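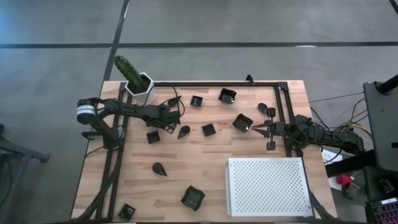
The two-arm cell in the Colstead workshop had its yearly check before the new task set starts, and the largest part of the work was the cables. The joints of the arms get most of the attention when people talk about wear, but in our experience it is the wiring that stops the cell. Each arm works from its own side of the table, so the left arm has its cables going down along the left rails, and the right arm has its own bundle, yellow and black, coming in from outside the table. On the right side they still make a tangle near the links. We have opened this bundle, checked every connector and closed it again, but the tidy solution must wait until the longer cable guides arrive from Vunell. They are promised for May.

What was done on the arms

We began with the left arm, which had lost its home position two times during the winter. The reason was a connector at the base that was not fully pushed in. It is now seated and secured with a small clip, and the arm was homed 13 times in a row without an error. After this we checked the bolts of both mounts. One bolt on the right side could be turned a little by hand, and this explains the small knocking sound that several of you reported. Please continue to report such sounds, even when they seem too small to mention.

The grippers were cleaned with a dry brush and a cloth without fibers. Do not use the workshop spray on them. It leaves a film on the fingers, and thin dishes begin to slip. We also measured the opening of both grippers and wrote the values in the log book, on page 297, where you find the older values for comparison as well.

Squaring the frame

The frame is fixed on the wooden top, and wood moves with the seasons. This is why we measure the two diagonals at every check. This time the difference was small enough to leave the frame alone. If you must loosen a rail for some reason, please measure again before you run anything, and write down who did it. The black tape on the floor stays where it is. It is our reference when the table has been pushed, and last autumn it saved us a full day of work.

Test run with the small parts

After the mechanical work we ran the Vusuleo test program for 200 cycles, at half speed first and then at normal speed. The program uses the black dishes and the white perforated tray, which should lie at the front right, inside the frame. The holes of the tray make it easy to see if it has moved between two runs. The right arm was a little late in two cycles, both at half speed, and we could not repeat this later. It is noted in the log book as open. 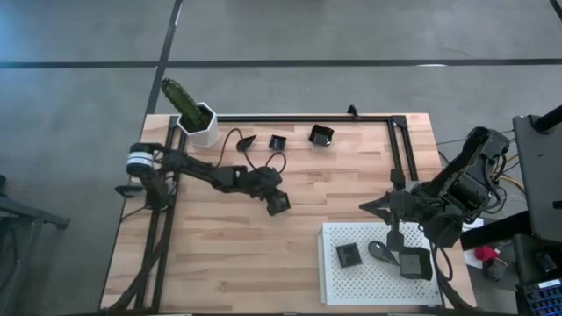 Before you start the cell

Please look at these points each time, also when the person before you has just finished.

Check that no cable lies across a rail where an arm can pinch it.
Move each arm slowly to its home position and listen.
Put the tray back inside the frame, with its long side along your mark.
Keep papers and the keyboard off the table – the right arm reaches further than you expect.
Water the cactus only when both arms are switched off, and only a little.

Spare parts

The spare gripper fingers are now in the gray cabinet, second shelf, together with the Namboodiri adapter plates. The old box marked 2005 contains screws that do not fit these rails, so please leave it closed. If you take the last piece of anything, write it on the list at the cabinet door. The next check of the cables will be done when the guides from Vunell are here, and the cell will be out of use for one morning.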